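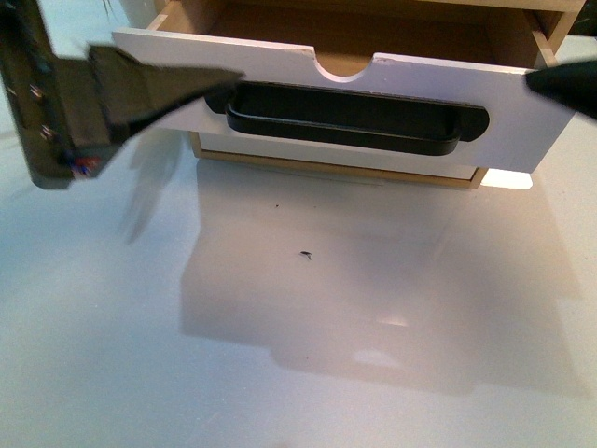 Small cabinet, drawer partway out, black cup handle

Re: [tirnville-makers] pulls for little drawers, again

Hi all,

Catching up on the list over coffee (it's 7:05 and I've already been out in the shop, don't judge) and I wanted to jump in on the handle thread before it drifts off into drawer slides like the last one did. Somebody wrote:

> I'm building a tabletop cabinet for my sewing stuff, just
> one drawer, and I can't decide on the hardware. My husband
> says a plain knob. I like cup pulls but I'm afraid one will
> look huge on such a small front. Also, if I cut a finger
> notch in the top edge, do I even need a pull? I've got a
> gift card for Cormier that I'd love to use up, and the
> hardware place in Orelham is closing out a lot of black
> stuff right now.
> Thanks from a nervous beginner in Itgate

Nervous beginner, go big! Picture's at the top. The pull on that one goes roughly half the width of the drawer front, and I think it looks terrific. Black on a white front is hard to beat anyway, and the rounded ends on the backplate keep it from looking like something off a filing cabinet. A tiny knob in the middle of a wide white panel always looks a bit lost to me - like a belly button.

As for the notch, you can have both, and that drawer does. It's a half circle in the middle of the top edge with the handle centered underneath. I like the two of them lined up like that. If you only want one, a notch alone is fine for a drawer full of bobbins and thread, but I wouldn't trust it with a drawer full of scissors and pattern weights. I did notch-only on a spice drawer years ago and ended up adding a pull the next November after I'd chipped the paint with my fingernails one time too many.

Some stuff from my own builds:

Make a paper template for the screw holes and tape it on. Drill from the front, with scrap clamped behind. My last batch of pulls came with screws so long they poked way into the drawer, so check that before you put any fabric in there!

Cut the notch before you paint. I trace mine around a spray can lid, cut it with a coping saw, then sand with 120 wrapped around a dowel. You can leave the box and the cabinet edges bare if you like the tan against the white (I do, and it's a lot less taping).

How deep is your drawer going to be, by the way? Mine at home is 300 mm front to back, and I lose things in the back of it constantly.

If you do go over to Orelham, would you look and see if they have any long black ones left? I need 19 for the shop wall and I'd happily pay you back at the next meetup.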